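Fall at the Gornden: What's Changing in the Kitchen and the Workroom

The Gornden kitchen will be open to members again in August after the floor work, and there are several changes to the way we share the space. Most of them come from the notes people left in the book by the door over the spring. Please read through before you book, even if you have been cooking with us for years.

Booking hours

Kitchen slots are now 2 hours long. The old slots were longer, but many people finished early and the rest of the time went to waste while others waited for a place. If you are canning or baking bread you may book two slots back to back. Please put both under the same name so the desk can see they belong together.

The first slot starts at 8:00 a.m. and the last one ends at 8:00 p.m. The desk closes when the last slot does, so start washing up well before then. Keys go back in the box, not home in a coat pocket. We had to cut new ones twice last year.

Shelf space

Every member household gets one shelf in the dry store and one bin in the large refrigerator. Shelves are labeled by household number. Food left in the refrigerator without a label and a date will be moved to the share table at the end of each week, and anything past using will go to compost. The freezer is for group meals only. It was built for a much smaller kitchen and it can't hold everyone's soup.

The Loltum delivery

Loltum will keep bringing the produce boxes through the fall. The price per box stays where it was. Orders now close a day earlier than before, as the farm has asked for more time to pack. You can order a full box or a half box, and you can ask for no onions or no potatoes, but other swaps have to be made among yourselves at the share table.

A few things about the boxes that come up often. Greens are packed on top and should go into the refrigerator first. Winter squash does fine on a dry store shelf for weeks. Tomatoes are better left out, stem side down, and eaten as they ripen. If something in your box is bruised, tell the desk on the same day and it will be taken off your bill.

Workroom tables

The long tables in the workroom are for prep, sorting and classes. They are not for storage, and bags left on them will be put under the coat hooks. Blue tape on a table marks out places to work, so please leave it down when you wipe the surface. A damp cloth is enough. The strong cleaner is for the kitchen counters and lifts the tape.

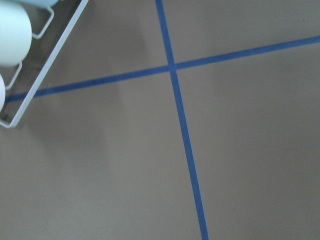 Dishes and racks

Wash, dry and put away what you used before your slot ends. Racks should be cleared by the time the next household comes in. Knives are washed by hand and go back on the wall strip. Wooden boards are never left to soak — we lost a good one that way in the spring, and it split right down the middle.

If you break something, write it in the book. There is no charge for plates and glasses. For larger items such as mixer parts we will ask you to talk to the desk.

The Mamus dinners

The Mamus group will cook a shared dinner each month through the winter. There are 60 places at each dinner, and the first two filled up quickly last year, so sign up at the desk when the sheet goes out. Children eat free. Bring your own container if you would like to take leftovers home.

Helpers are needed for chopping in the afternoon and for dishes afterward. You don't have to be a good cook. An hour is useful, and helpers eat with everyone else. The menus lean toward beans, rice and whatever comes in from Loltum that week, with one pot always made without meat.

Ripening fruit

A question from the book asked how to tell when an avocado is ready, and why some stay hard for so long. Hard ones can sit on the counter for several days. Putting one in a paper bag with a banana speeds things up. Press gently near the stem end with your thumb; if it gives a little, it is ready to eat. Color is a poor guide, as some kinds stay green all the way through. A ripe one will keep a couple of days in the refrigerator, and a cut half keeps better with the pit left in and some lemon or lime juice on the flesh.
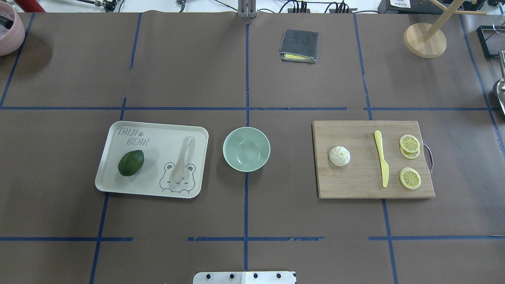 An avocado on a bear-face tray in the workroom.

Bread flour and the bulk order

The next bulk order goes to Gavrilă, who supplied the rye flour last winter. Whole wheat, rye and white bread flour are on the list, along with rolled oats. Our last order came to 336 pounds in all, and it was gone by early spring. Write down what you want on the sheet in the dry store and pay at the desk when you order. Bring your own tubs on pickup day, with lids that close tight.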